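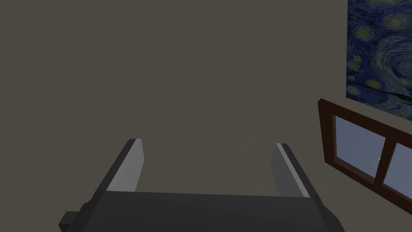 Como acertar a garra e a câmera de punho na célula simulada Fanley

Última atualização: 30 de maio de 2019

A célula Fanley roda inteira dentro do Skestudura, não ocupa espaço, não vaza óleo e não aperta o dedo de ninguém. Mesmo assim consegue desregular. Basta alguém trocar o modelo do punho, salvar por cima e sair para almoçar. O roteiro a seguir vale para a montagem inicial da garra Idahosa e também para quando a cena volta "quase igual" depois de uma atualização, expressão que em simulação costuma anteceder uma tarde perdida.

Supõe-se que o braço já esteja carregado, com as juntas na ordem certa e a base presa ao chão. Se a base não estiver presa ao chão, o robô vai cair devagarinho para o infinito assim que a física for ligada. É bonito na primeira vez.

O que ter à mão

- O arquivo da cena Fanley, numa cópia com nome decente. "final_final2" não é nome decente.
- O modelo da garra Idahosa com as duas malhas: a visual e a de colisão.
- O arquivo de parâmetros da câmera de punho.
- Um caderno, ou qualquer coisa que não trave junto com o simulador.

1. Prender a garra ao punho

Com a física desligada, carregue a garra e ligue o corpo dela ao flange por uma junta fixa. Zere a translação e a rotação relativas antes de aplicar o deslocamento do adaptador. Muita gente aplica primeiro e zera depois, e passa a hora seguinte procurando o adaptador.

Mova só a última junta do braço, uma volta para cada lado. O corpo preto da garra tem de girar junto, sem folga e sem atraso. Se os dedos acompanharem e o corpo ficar parado, a junta foi ligada ao elo errado. Se nada acompanhar, confira se a cena aberta é mesmo a que você está editando. Acontece com gente séria.

2. Definir o curso dos dedos

A abertura máxima configurada nesta célula é de 85 mm, medida entre as faces internas das almofadas. Medir entre as faces externas dá um número maior e mais otimista, que depois aparece no relatório como erro de preensão.

Os dois dedos são comandados por uma variável só. O esquerdo lidera e o direito copia, com o sinal invertido. Verifique:

a) Mande abrir tudo. As almofadas ficam afastadas, com um vão largo e vazio no meio.
b) Mande fechar tudo. Elas se encontram no centro.
c) Mande parar na metade. Os dois dedos param na mesma distância do centro, medida no referencial da garra.

Use os números das juntas para o item c, e deixe o olho de fora. A vista da câmera de punho engana: na imagem do alto da página a ponta do dedo direito aparece um tiquinho mais baixa que a do esquerdo. Uma diferença dessas na tela não diz muita coisa enquanto as posições das juntas não forem lidas. Se os números baterem, siga em frente e resista à tentação de "corrigir" o dedo à mão. Um dedo corrigido à mão só fica certo naquela pose.

3. Posicionar a câmera

A câmera é filha do elo do punho na árvore da cena. Se estiver pendurada no mundo, você terá uma ótima vista fixa do robô indo embora.

Aplique os valores nesta ordem:

- translação até o suporte;
- rotação de alinhamento com o eixo da garra;
- inclinação de 22 graus na direção das pontas;
- campo de visão horizontal de 83 graus.

A inclinação vem depois do alinhamento. Trocar as duas produz uma imagem que parece correta numa pose e torta em todas as outras, e quem descobre isso é sempre a pessoa que entra no projeto depois.

Com a garra aberta, o enquadramento bom mostra as pontas dos dois dedos por inteiro e deixa o corpo embaixo, cortado pela borda inferior. Que o corpo apareça cortado é normal. O que interessa está entre as almofadas e adiante delas. Se o corpo sumir de vez, a inclinação passou do ponto; se ele tomar metade da tela, ficou faltando.

Anote também onde cai o bloquinho escuro que sobressai do lado esquerdo da garra, no canto inferior da vista. Ele é um ótimo delator de câmera espelhada, porque do lado direito não há outro igual. Bloquinho à direita quer dizer eixo invertido, e aí convém voltar ao começo desta seção com humildade.

4. Conferir a orientação com o fundo

Uma parede lisa, taupe, sem um prego sequer, é péssima referência para saber se a câmera rodou. Por isso a janela de moldura marrom-avermelhada e a reprodução da "Noite Estrelada" valem mais do que parecem. Van Gogh provavelmente não pensou em calibração extrínseca, mas o quadro funciona: tem muito detalhe, cor forte e um lado de cima que todo mundo reconhece.

Na pose de conferência que usamos, janela e quadro entram pela direita, o quadro acima da janela, e as bordas de ambos descem para a direita. Isso vem do ângulo da vista. Ninguém precisa ir endireitar o quadro no editor. (Já foi feito. O quadro ficou torto em todas as outras câmeras.)

Para conferir:

a) Leve o braço à pose de conferência salva e espere as velocidades das juntas chegarem a zero.
b) Capture um quadro da câmera de punho.
c) Sobreponha à captura de referência com metade da transparência.
d) Compare o canto superior esquerdo da moldura da janela e a borda esquerda da reprodução.

Se os dois deslizarem juntos, para o mesmo lado, desconfie primeiro da pose do braço. Se a garra também sair do lugar na imagem, desconfie da montagem da câmera, pois câmera e garra andam presas ao mesmo punho e a relação entre elas não deveria mudar com a pose. Se o fundo estiver perfeito e só os dedos destoarem, volte à seção 2.

5. Luz e materiais

As almofadas são cinza-claras no arquivo, as duas com o mesmo material. Na vista elas saem diferentes: a esquerda pega luz e a direita fica na sombra, bem mais escura. Não clareie a direita. Alguém vai girar o punho, a sombra trocará de lado e você terá uma almofada esquerda no escuro e uma direita radioativa.

O que se confere aqui é se as duas almofadas apontam para o mesmo material. Materiais duplicados com nomes parecidos são a praga da casa. Apague a cópia, religue as duas ao original e salve.

O corpo da garra é fosco e quase preto. Se ele começar a refletir o ambiente como capô de carro novo, a rugosidade foi a zero em alguma importação. Suba de novo até o brilho sumir.

6. Ligar a física

Só agora. O passo da simulação nesta célula é de 1.000 atualizações por segundo, e a câmera roda bem mais devagar, no seu próprio relógio. Não iguale os dois para "simplificar".

Com tudo ligado e a garra vazia, abra e feche várias vezes seguidas e observe:

- Dedos tremendo parados na posição: ganho alto demais ou malhas de colisão que se tocam. Desligue a colisão entre o dedo e o corpo da própria garra antes de mexer no ganho.
- Um dedo chegando antes do outro: o acoplamento da seção 2 está como força, e devia estar como restrição de posição.
- Garra que fecha e não abre: limite da junta invertido. É o mais embaraçoso e o mais fácil.
- Braço que dá um pinote no primeiro instante: dois corpos começam um dentro do outro. Quase sempre é o adaptador.

7. Manutenção, se é que se pode chamar assim

Uma cena simulada não acumula poeira, mas acumula gente. Depois de cada atualização do Skestudura, repita as seções 2 e 4, que juntas levam cerca de um café. Em julho entra a nova versão do importador de malhas, e nessa ocasião vale refazer tudo, inclusive a seção 5, mesmo que a cena abra sem reclamar.

Guarde junto do arquivo da cena:

- a captura de referência da câmera de punho com a garra aberta;
- a pose de conferência, em valores de junta;
- os parâmetros da câmera, em texto puro;
- uma linha dizendo o que foi mudado e por quê. "Ajustes" não conta como linha.

Antes de fechar, deixe a garra aberta e sem objeto entre os dedos, e salve nessa condição. Quem abrir a cena em seguida compara direto com a referência, sem ter de adivinhar em que ponto do ciclo ela parou.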